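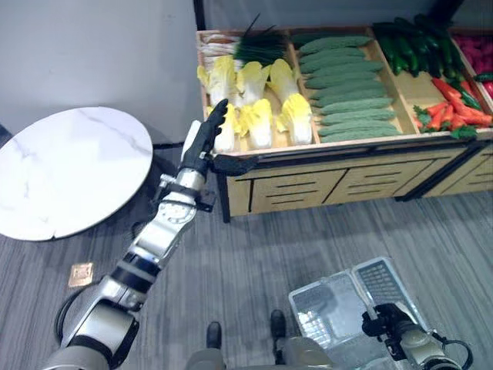 Rekha Tyagi wrote:
The proposal to keep cabbages on the wooden stand should be reconsidered before the shop reopens. At Sirnport we placed them on the stand for two seasons and found that they took up room which was needed for tomatoes and beans. Members may wish to consider a low crate by the door.

sachdeva_stores replied:
I am grateful for the comment, but I cannot agree. The stand was purchased for vegetables and the cabbage is the vegetable we sell most often. A crate by the door was tried at our premises and customers did not bend down to it. Sales of cabbage recovered once it was returned to the stand.

My original question concerned the arrangement of the shop as a whole. The stand is to remain where it is, and the round table with the white marbled top is to be kept beside it. I should be glad of advice on three matters: the order of goods on the stand, the use of the table, and the supply of baskets.

greengate_moderator replied:
This thread has been moved from General Notices to Layout and Display. Contributors are asked to keep to the three matters listed by the original poster. Questions on licences should go to the relevant section.

oakham_row replied:
On the order of goods, our written procedure is as follows. Heavy items are placed at the front edge, where they can be lifted without reaching over anything else. Leaf vegetables are placed behind. Roots are kept at one end so that loose soil does not travel. The stand is cleared and wiped at the close of trade each Thursday.

Cabbages are to be set stalk down, outer leaves trimmed only where they have yellowed. Staff have been reminded on several occasions not to strip them to the heart. A cabbage with one good outer leaf left on keeps longer and customers generally expect to take that leaf off themselves.

Rekha Tyagi wrote:
I would dispute the first point. Heavy items at the front edge will roll if the edge is shallow. We lost a number of cabbages to the floor in this way and they could not be sold at full price. The front should be given to goods which are flat-sided or boxed.

oakham_row replied:
That would depend upon the height of the lip. Ours is sufficient and no difficulty has been recorded. If the stand in question has a shallow lip, a strip of timber may be fixed along it.

p_wainfleet replied:
May I turn to the table. A marbled top is pleasant to look at and suits a weighing scale or a small display of herbs. It should not be used as a packing surface during opening hours. Customers set down their bags, their gloves and their purses, and within a short time the person serving has no room to work.

We use a round table of similar size for recipe cards and one bowl of whatever is in season. The bowl is changed weekly. I would recommend leaving enough floor between the table and the stand for two people to pass – we learned this after a pushchair became wedged.

sachdeva_stores replied:
Thank you. The table was intended for packing, so this is of interest. I will measure the gap. The floor is a streaked grey and marks very little, so I have no objection to moving furniture about until a suitable position is found.

brultico_user replied:
With respect to the previous contributor, I consider the advice on packing too strict. In a small shop there is nowhere else to pack. Our table is used for nothing but packing and a card asks customers to keep it clear. Compliance has been satisfactory.

p_wainfleet replied:
I accept that circumstances differ. I would only observe that our card was ignored.

oakham_row replied:
On baskets, I would advise a light translucent plastic type with a single carrying handle. Staff can see at a glance whether anything has been left inside, and the plastic may be rinsed under a tap. Wicker is attractive but retains soil and cannot be cleaned properly. We bought 286 of the plastic kind for our three shops and have replaced very few.

Rekha Tyagi wrote:
I am in agreement on this point. Wicker also catches on knitwear. The order placed through Zimilano was for pale grey baskets and these have not discoloured.

Baskets should not be left standing on the floor in front of the stand. They are a trip hazard and should be returned to the stack by the entrance once empty.

brultico_user replied:
Customers will put a basket down while they choose, whatever the notice says. It is not reasonable to expect a person to hold a full basket and examine a cabbage at the same time. A low shelf under the stand would address the matter.

sachdeva_stores replied:
A low shelf is a sensible suggestion and I shall obtain a price for it. I propose to proceed as follows:

Cabbages to stay on the stand, towards the middle, pending a check of the front lip.
Herbs and the scale to go on the round table for a trial period in April.
Packing to be done at the till.
Plastic baskets to be ordered, with a stack at the entrance.

Rekha Tyagi wrote:
I remain of the view that the crate deserves a further trial, perhaps raised on a box to meet the objection about bending. I should be interested to know the depth of the lip when it has been measured.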